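Weatherstripping

Weatherstripping is the soft material that closes the gap between a moving part of a door or window and the frame it shuts against. It keeps out drafts, rain, dust, noise and a fair number of bugs. I've been putting it on, scraping it off and putting it on again for most of my adult life, so this entry for the house-care wiki is going to lean on my own experience more than the last version did (which was fine, but very short!).

What it is, and what it isn't

People mix up weatherstripping and caulk all the time. Caulk goes where two parts stay still, such as the joint between a window frame and the siding. Weatherstripping goes where something has to open. If you caulk a sash you'll be cutting it loose with a putty knife come spring, and I say that as someone who has done it.

Types

Foam tape is the cheap one. It comes on a roll with a sticky back, and it squashes flat after a winter or two. I still use it on windows I hardly ever open.

V-strip, also called tension seal, is a folded strip of plastic or metal that springs open against the side of the sash. It's fussy to put in but it lasts, and you can barely see it once the window is shut. The metal kind needs tiny nails and a lot of patience.

Bulb seal is a hollow tube of rubber, vinyl or silicone with a flat edge for fastening. It handles uneven gaps better than anything else I've tried. The front door of my old place in Udel had a gap you could slide a pencil through at the top and barely a fingernail at the bottom, and bulb seal took care of both.

Pile, or brush seal, is the fuzzy stuff you find on sliding windows and patio doors. It lets things slide while still slowing the air down. Most of it slips into a groove, so you have to match the width of the backing and the height of the fuzz, and that is where most first orders go wrong (mine included).

Magnetic seal works like the gasket on a refrigerator and shows up mainly on steel doors.

Door sweeps and door shoes cover the bottom of the door. A sweep screws to the face; a shoe wraps the bottom edge and usually means taking the door down.

Measuring

Measure every side, even the ones you think match. I did all the windows in a drafty two-story in Istel and ended up needing 275 feet of strip, a good bit more than my guess. The whole order came to 109 dollars with shipping. The house had 11 windows and I'd have sworn before I started that they were all the same size — they were not.

To find the gap itself, press a little modeling clay in plastic wrap, shut the window on it and measure how thick the clay comes out. Pick a seal that is slightly thicker than that. Too thick and the latch won't catch. 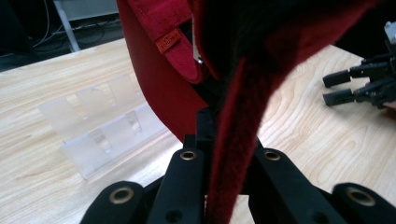 Putting it on

Old adhesive has to come off completely. I scrape first, then wipe with rubbing alcohol and let it dry. Tape-backed strips like a mild day, so I do mine in September and try not to leave any for January, when the glue just gives up. Cut the corners snug, don't stretch the strip as you go, and open and close the door a few times before you put your tools away.

Leave the weep holes alone! Those little slots along the bottom of many window frames are there to let water out, and I've seen them neatly covered with foam more than once.

How long it lasts

It depends on the material and on how much sun and traffic it gets. The bulb seal I bought from Honorato was still springy after 8 years on a north-facing door, while the foam on the kitchen window was crumbs by the second fall. Silicone stays flexible in the cold, and vinyl tends to stiffen up.

For checking, I close the door on a strip of paper and tug. If it slides out with no drag, that spot needs attention. A smoke pencil on a windy evening works too, and it's more fun.

Names

Older carpenters around Komari just call all of it "stripping," and some catalogs list the same bulb seal as "gasket" or "compression seal." Search under all three when you're hunting for a replacement, and take a short piece of the old one to the store with you.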